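Ticket: Artificial stems shedding leaves and slipping out of the arrangement
Product line: Tatach mixed stems (roses, hydrangeas, leaf sprigs)
Opened by: Clindwood display room
Status: Solved

Hi all! First off, we love these flowers. The blue hydrangeas got more compliments in November than anything else we put out. We do have two snags, though.

1. Leaves slide down the stem when a sprig is pushed into a full vase.
2. Hydrangea heads tip over and drag their neighbors with them -- worst in the tall Mumska vase, which is 30 cm deep.

Tried so far: floral tape (held overnight, then let go), and a tighter bunch at the neck (looked squashed). We have 400 stems to get through, so a fix that works on the whole lot would be wonderful.

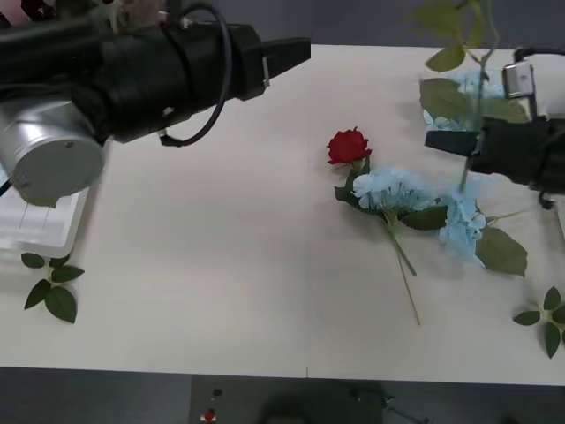 Stems laid out on the white table, with a red rose and pale blue hydrangea heads.

Reply from Hafþórsson support

Thanks for the cheerful report! Please try this order:

- Spread everything flat first and sort heads from greenery.
- Push each leaf back up to its peg and give it a half turn until it grips.
- Put the hydrangeas in first, bent 2 cm above the stem end so they catch on the vase wall.
- Roses next, leaf sprigs last.

If a leaf still slides, one small dot of clear glue under the collar will do it.

Update from Clindwood

It worked!! The half turn was what we were missing, and I'm so pleased. The bend took a bit of practice (my first few came out like fish hooks) but the heads stay up now, even in the Mumska. Only a handful of sprigs needed glue. Still working through the 400, and the roses look gorgeous -- please close this one.

Closed by requester, 4:10 pm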